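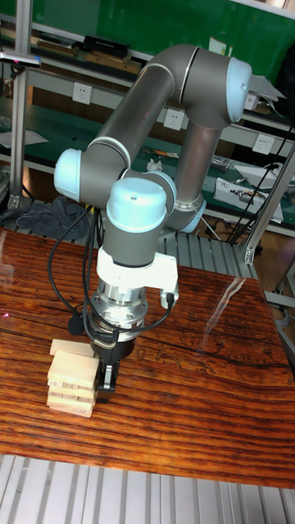
Friday, 6:40 a.m. Room at 19 degrees, heating off overnight. Coffee from the machine downstairs, which is dispensing half cups again.

Finished sorting the pale blocks before anyone else was in. They came from Vasiliu in two bags and were meant to be one size. They aren't. I put the caliper on every one and wrote the thickness in pencil on the small face, then rubbed it off again when Delia pointed out that graphite changes the friction. She's right, so the thicknesses now live in the notebook and the blocks live in paper envelopes by size. Slow, but it only has to be done once.

Rejected 11. Most had a rounded long edge from the sander, two had a glue spot, and one was simply short. Kept the short one as a doorstop for the cupboard.

The table is the real problem. It's a handsome thing, dark reddish-brown with strong stripes, and whoever varnished it laid the varnish on like toffee. The bottom block creeps on it if the stack is nudged. I tried a damp cloth, then a dry cloth, then the grey eraser, and only the eraser made any difference. Natnael suggested a square of felt. I don't want felt, it compresses and then I'm measuring felt.

The gloss also makes the light awkward. From my chair there's a long diagonal glare on the right-hand side, strong enough that I stop seeing the fine lines engraved in the wood there. Must ask Zamfira whether the blind on her side can come down a third. I moved the stack left of centre in the meantime.

Rows still come out uneven. I had assumed the error built up evenly with height, but the notebook doesn't support that. The offset jumps at the second or third layer and then mostly carries upward. My guess is the bottom block: if it isn't seated flat, everything above inherits the lean. Will check with the feeler gauge after lunch.
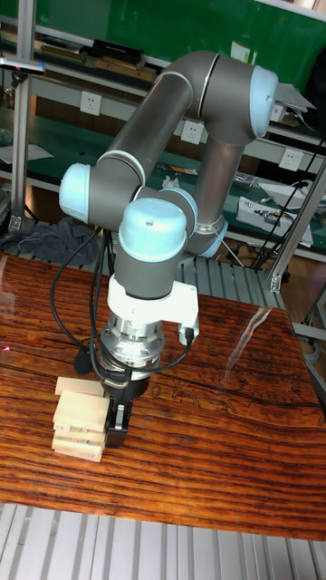 Short stack on the varnished top, top block well out to the left.

Overhang at that height is fine so long as the long faces are parallel. Once they twist, the block rocks when you touch the near corner. Noted under entry 203, with a sketch that is worse than the words.

Other matters. The two flat boxes on the upper shelf against the green wall are still there, and I still haven't asked whose they are. Aurelia wants the shelf labelled by the end of the month. I've used the middle outlet for the desk lamp and written that on the whiteboard, as the last person to swap plugs without saying so was me.

Invoice from Vasiliu is $587, freight included — steep for blocks that needed sorting by hand. Ansel thinks the Dusotdale supplier would be cheaper and cut closer to size. He may have a point on the second part. Wrote to them for a sample bag and asked for the tolerance in millimetres, in writing.

4:15 p.m. Feeler gauge says the bottom block was high at one end. Turned it over and the gap went. Envelope relabelled, caliper back in its case, bus at 4:50.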